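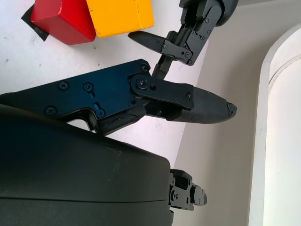
## Permanent colour going brassy within ten washes, hard water area

Posted in Hair colour, Mernurham board

My natural shade is a mid brown (level 5). I use a permanent ash brown at home with 20 volume developer, left on for 33 minutes. The colour is even on the first day. By the tenth wash the lengths are orange, while the roots stay close to the shade on the box. I wash every other day with a Dovow sulphate-free shampoo. The water here is hard and leaves scale on the shower head. Should I go darker, use a weaker developer, or treat the water first?

**killonstead_rinse**

Stop putting permanent colour on the lengths. A 20 volume developer lifts natural pigment as well as depositing colour, and each time you pull it through you expose more of the warm undertone. The ash tone then washes out and the orange is left.

- Roots: permanent colour, 20 volume, timed as the leaflet says.
- Lengths: demi-permanent in the same shade, 6 or 7 volume, 10 minutes, then check a strand.
- Between colours: a blue toning shampoo once a week. Purple is for yellow tones and will do very little on orange.

Don't go darker. Ash shades on porous ends can turn muddy, and taking dark dye out again is a much bigger job.

**tint2335**

Agree with the above on developer. On the water: minerals build up on the hair and can shift the tone, copper and iron more than calcium. Use a chelating shampoo (look for EDTA or phytate in the ingredients) a day or two before you colour, then no more than once a month. It strips toner, so don't use it straight afterwards. A shower filter may help with chlorine but most of them do not soften water.

Also, rinse cooler. Hot water was half of my problem.

**mern_curls**

I just use the blue conditioner and leave it on while I shave my legs. Works fine. Wear gloves, it stains your nails.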